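Dust Removal for Desktop Computers

Updated Sep 27, 2023

A desktop that runs hot or loud usually needs cleaning before it needs parts. Plan on 39 minutes for a first attempt. In homes with pets or carpet, repeat every May and again in the fall.

Power and placement

Shut down from the menu, switch off the supply, pull the cord and hold the power button for 16 seconds. Work on a hard surface away from carpet. Outdoors or a garage is preferred, as the dust will settle on everything within reach.

Tools

One can of compressed air or an electric blower. A soft brush with natural bristles. A Phillips screwdriver, size 2. A Wedik wrist strap, or bare metal to touch at intervals. Household vacuums are not suitable inside the case; the nozzle builds up static.

Order of work

Begin with the front intake filter. Rinse it in lukewarm water and leave it overnight. Next, block each fan with a finger or a pencil eraser and blow across the blades. A fan that spins freely under air can exceed its rated speed and damage the bearing. Clear the power supply from outside only. Do not open it.

Keep the can upright and use short bursts. Tilting it releases liquid propellant.

Board and memory

Lay the tower on its side with the panel off, so that the memory slots and processor socket can be reached from directly above. Brush toward the rear of the case. Leave seated modules in place unless the machine has shown memory errors.

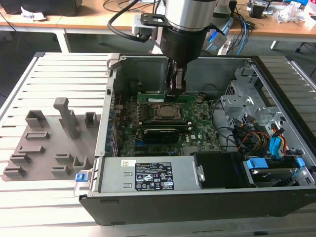 Okoth writes that canned air gets expensive with more than one computer in the house, and that a 700-watt Folley blower on its low setting has replaced it for two years, with the nozzle held a hand's width from the board.

Refit the panel before restoring power.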